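Notebook, November 2018

Open afternoon at Dindosberg. Went over with Brenden to see their two-arm setup, and took the Dustwood notes with us for comparison. They run the demo on an ordinary wooden table with a tub and a clip-on lid. One arm is meant to hold the tub while the other works the clips.

Asked about grip force. They start at 80 per cent of the motor limit and bring it down from there – they said thin plastic tubs buckle otherwise. Control loop is 200 Hz, which they want to raise to 400 before March. 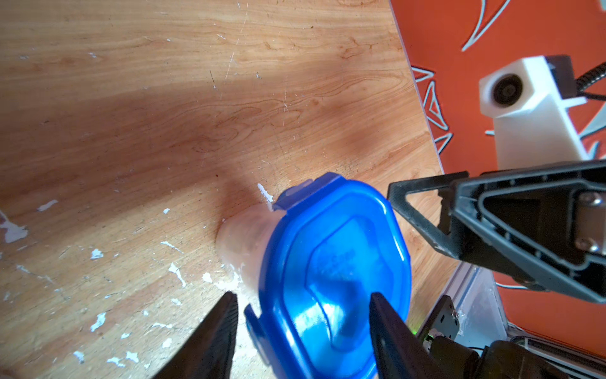 Manju Kaushik thought the lid was the wrong place to begin, and that a visitor would learn more from seeing the arms hand a part across, with the clips left until the force readings could be trusted. Brenden disagreed. I'm closer to Manju on this, as our own clip trials at Dustwood went nowhere until we had fixed the handover.

Wrist camera feed was on a side screen for visitors. Useful, will copy that for our open day.

To do: ask for their finger drawings. Check whether Monti still has the spare pads. Send Dindosberg our log format.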